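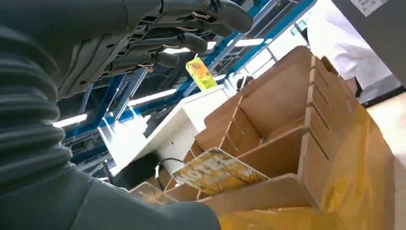 Packaging and Interior Fittings Group, Department of Materials Handling, Saldale

**Figure 2.** Compartmented organizer in light brown cardboard with interlocking slotted partitions. Printed cards stand in two of the cells. A translucent yellow liner is wrapped around part of the outside. A small yellow juice carton is also in view.

## 3. Partition geometry and item stability

### 3.1 Type of organizer

The organizers considered in this section consist of an outer cardboard box and a removable set of partition walls. The walls are cut from sheet board, slotted to half their height, and pushed into one another at right angles to form a grid. No adhesive is used at the crossings. The joints can be seen along the upper edges of the walls in Figure 2, where the cells are open at the top and differ in depth. The back wall of the box stands tall, a feature that several users in the July survey named as useful for resting upright items against.

Two suppliers provided board for the study, Sistirex and Wivau. Blanks from both were cut to the same pattern by the second author. Board from the two suppliers was kept in separate grids, and the results below are pooled only where stated.

### 3.2 Items

The items were taken from ordinary household and retail stock and fell into two classes. Flat items included printed cards, folded leaflets, and thin envelopes. Block items included small drink cartons, boxed tea, and soap. The classes were chosen to place different demands on a cell. A flat item uses little of the floor area and depends on a wall for support. A block item of suitable size fills most of the floor area and mainly needs clearance for the fingers during removal.

Flat items seldom stand vertical in an open cell. The larger card in Figure 2, on which the printed letters appear to read "HOTEL", leans at an angle in one of the front compartments. A lean of this kind was recorded as acceptable if the upper part of the printed face could be read without moving the item. It was recorded as a failure if the item had slid until its lower edge met the opposite wall and its face was turned toward the floor of the cell. Smaller cards raise a separate problem, as they may show only a little above the partition. These were scored for visibility from the front of the box and again from directly overhead.

### 3.3 Procedure

Each trial consisted of filling the organizer from a mixed tray, carrying it by hand along a fixed corridor route, setting it down, and recording the state of every occupied cell. Participants were told which items to pack but were not told where to put them. A total of 207 trials were completed. Of these, 100 used the regular grid, in which all cells were the same size, and the remainder used the mixed grid, with cells of different sizes. Assignment to the grid was made by Ivana Farías from a list prepared before the first session.

Partitions were inspected between trials. A wall was replaced when a slot had torn or when the crossing no longer held the two walls at a right angle by eye. Crushing of the upper edge was noted but was not treated as grounds for replacement. Liners were fitted around the outside of the box only and were not counted as part of the supporting structure.

### 3.4 Observations

In the regular grid, block items rarely moved and flat items frequently did. The main cause was excess floor area: a card placed alone in a cell sized for a carton has room to slide. Participants often corrected for this without instruction by placing two or three flat items together, which improved support but hid the rear items from view.

The mixed grid reduced sliding among flat items. It also lengthened packing - most participants tried at least one item in an unsuitable cell before settling on another. The delay was most marked in first trials and declined with repetition. Agustina Barrientos coded the packing sequences and found that participants tended to place block items first, after which the flat items were distributed among whatever cells were left. Where this left only wide cells, the advantage of the mixed grid was largely lost.

Wear was concentrated at the crossings nearest the front. These walls are pushed sideways each time an item is taken out at an angle, and the slots open gradually. No consistent difference between Sistirex and Wivau board was found in the position of the wear. Differences in its rate are treated in Section 4, together with the humidity data from the Ulloa storeroom.

### 3.5 Limits of the scoring

The lean criterion depends on the printed layout of the card. Items with a title near the upper edge pass more readily than items with a title near the foot, although their physical stability may be the same. We retained the criterion because retrieval was the main concern of the study, but the lean scores should not be read as a measure of stability alone. Unprinted items were scored on position only and are listed separately in Table 2.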